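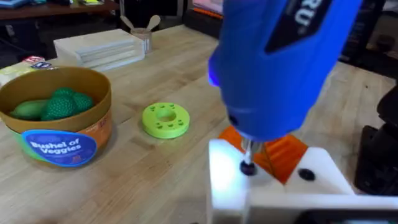 Wrist camera view, rotary tool over the white fixture, veggie canister on the left

Wrist camera washing out on white printed parts – new camera or new settings?
Posted in Arms, Grippers and Cameras

Nesma Abdel Hamid
Hello everyone, and thank you in advance for reading, because I do tend to go on! I've been comparing two small wrist cameras on the same arm, a Trevia and an Akero, and I would love some opinions before I spend any more of the club's money. The picture is from the Trevia. The left face of my printed fixture comes out almost pure white, while the black gripper fingers right beside it sit in shadow, and I can't get both to look decent at once.

What I'm working toward is having the arm line up with the round opening on top of the fixture, the one under the tip of the rotary tool. The orange insert looks lovely (you can even see the layer lines), and so do the vegetables in the canister, bumpy broccoli-looking ones and all. It's only the white plastic that misbehaves. The Akero handles the brightness better but has a narrower view, so I lose the canister completely when the arm gets low, and I need it for the sorting job we run afterward.

Exposure is on automatic for both. The controller is a Sqalli, the older one with 34 menu pages and no search box. Should I give up on the Trevia, or is there something I should try first?

Usinden_bench
Keep the Trevia for now! I went through very much the same thing last May and nearly sent a perfectly good camera back. Automatic exposure looks at the whole view, and you have a dark background and a black gripper in there, so it brightens everything and your white part pays for it. Switch to manual and bring the exposure down until you can see an edge between the top of the fixture and that left face. The fingers will go nearly black, and that's fine, you already know where your own gripper is.

On my Sqalli the setting is on page 18, under "image" and not under "camera," where any sensible person would look. Save it as a preset before you power down – I forgot to, and had to do the whole thing over on a Wednesday night with the family waiting on dinner.

If you still have trouble, reprint the fixture in gray. I know, more filament and more waiting, but a matte gray part has been so much kinder to my cameras than white ever was.

plywoodpete
get the akero. wider lens for it was 20 bucks when i bought mine

Nesma Abdel Hamid
Thank you both so much! Page 18 it was. I set it to manual at 1,000 and the left face has an edge now, a faint one, but the arm seems to find the opening more often than it did. I'm going to print the gray one anyway over the weekend and run both cameras against it. Pete, do you remember whether that wider lens screws on or replaces the whole front piece? Mine has a little collar around it and I'm nervous about forcing anything.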